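# The Long Wait for a Name on a Wall

When the ferry *Brarneck* went down off Zostcombe, it took 35 people with it, and for a good many years the families were told, kindly enough, that the matter was being looked into. They have grown used to the phrase. Efe Ojo, whose older brother was a deckhand on that crossing, keeps a folder of letters that all contain it somewhere, usually in the second paragraph, and she can find it with her thumb without looking.

I spent a long afternoon at her kitchen table in Bollow (there was soup, and then there was more soup, and then a cake I was told I'd be insulting somebody by refusing), and what struck me was how little of her anger was left over for the sea. Boats sink, she told me. What she wants is for the government to hand over the inspection papers, all 675 pages, which have been sealed since the first inquiry closed its doors. 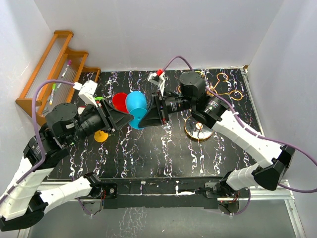
The families believe those pages will show that officials knew the car deck doors were failing and let the ferry sail anyway. The ministry has never said so, and has never quite said otherwise. Its last letter, dated January 30, 2018, promised a reply on the question of release "in due course," and Efe read that part aloud to me twice, the second time in a rather good imitation of a minister.

There is a foreign side to all this too, and it makes everything slower. The ferry was built and maintained by Gunn, a yard across the water, and the two governments are in the middle of trade talks that neither one wants upset by an old grief. A delegation goes over in February. The families have asked for nine minutes on the agenda, one for every year they've been writing letters, and they would love it if somebody would simply say the ship's name out loud in that room.

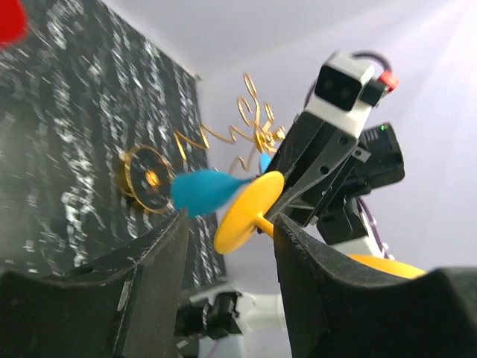 Will it happen? I asked Efe, and she laughed and cut me another slice. She has been to the capital so many times that the man at the security desk asks after her knees. Last fall almost 50 relatives made the trip together on a hired bus, singing most of the way, and stood outside the ministry in the rain until an aide came down and took their petition inside.

They're going back the morning the delegation leaves. Efe has already booked the bus, the same driver as before, and she's baking for it.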